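Toy library fees: the sums don't add up yet

The council says merging our toy library with the one in Zastel will save $2480 a year. We've read the two-page summary twice and still can't find where that figure comes from. Rent at the Gedham hall is $125 a month, and the lease runs whether the shelves are full or bare. So what exactly is being saved?

We're also told that families "prefer a central location". Which families? The survey went out in the school holidays and the summary doesn't say how many came back. We have 489 members on the books, and plenty of them don't drive.

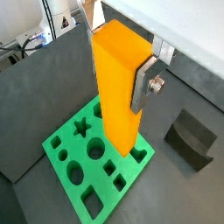

GEDHAM, February – Puzzles and shape sorters are still the most borrowed items, according to the same summary, which then suggests cutting that section by half. Maybe there's a good argument for it. It isn't in the paper we were given.

The Drikus Street bus is meant to fix the travel problem. It doesn't run on Saturday mornings, when the toy library is open.

Comments close Thursday at 5 pm. Forms are at the front desk, and you can ask for the full costing while you're there. We have, and we're still waiting.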